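Greris Shared Workshop
Arm Build Group
Minutes of the meeting held March 7, 2023

Present: nine members. Apologies: two. Chair and minutes as per the rota.

1. Minutes of the last meeting
Agreed with one correction. The bearing order was for 50 pieces and not a box of 50. The surplus has gone into the common drawer.

2. Matters arising
The keyholder question was passed to the building meeting and there is no answer yet. The 1962 lathe is back in use after the belt change. Members using it for arm parts should sign the sheet as everyone else does.

3. Mechanical
The shoulder joint was taken apart again. The play at the output side came from a spacer left out at the last rebuild. It has been put back and the joint is now acceptable at slow speed. At full speed there is still a knock when the arm reverses. Two members think it is the second stage gear. It was agreed to run it as it is until the new gears from Vulow arrive, and not to open the joint before then.

The wrist cable still catches on the bracket screw. Button head screws to be fitted in place of the present ones. Action: mechanical pair, before next meeting.

The base plate was discussed at length. The present one is fixed to the bench with clamps and has to come off every time the bench is needed. A drilled plate with locating pins was proposed. Cost of material would be 196 from the offcut supplier. Approved, seven for, one against, one abstaining. The member against asked for it to be noted that the bench was refinished last summer and that holes cannot be undone.

4. Gripper
Second set of fingers is on. The gripping faces are flat and the tips are narrower than on the first set. Closing force can now be set in the software, but the scale has no units and the number needed for each object is found by trial. The group wants a written table of settings, kept in the project folder and on paper by the machine.

The build sheet borrowed from the Riihimäki group calls for a softer pad on the inside face. Three pad materials were passed around. No decision. Samples to be cut from all three and tried on the same objects.

5. Wrist camera
The mount has been shortened and the view now takes in both fingertips. Focus close to the fingers is poor and this will have to be lived with, as the lens is fixed. Exposure is to be locked before each session. White objects on the white table are hard for the software to separate, and a darker table covering was suggested. Others preferred to keep the white table and work on the lighting first. Left open until the next meeting.

6. Handling trials
Members went over the trials on light and fragile objects. Dried flowers were agreed as the hard case, with the vases as the easy one. Points recorded:

Bouquets to be approached at the stems. A closing point near the binding is preferred to one among the blooms.

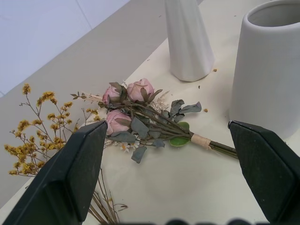
Wrist camera view, dried rose bouquet between the fingers, vases behind.

Loose sprays are to be kept farther from the bouquet at the start of a run, so the software has one object to find. Table to be brushed between runs. Crumbs of plant material have been picked up as objects in the software before.

A run counts as a success only if the object is lifted, held and set down. The target is 300 logged runs by July. One member felt this was too many for one evening a week. Target kept, to be looked at again in May.

7. Software
The move to the Gratach controller board is finished apart from the stop input. Until that is wired and tested, the arm is not to be run with fewer than two people in the room. Old board to be kept as a spare and labeled.

Log files are filling the shared computer. Anything older than the last rebuild may be deleted after a copy is made. Action: software pair.

8. Any other business
The dust extractor bag needs changing. Hot glue is not to be used on the printed parts. Whoever has the long 3 mm hex key is asked to bring it back.

9. Next meeting
Same time and place in four weeks. Gear delivery and table covering to be first on the agenda.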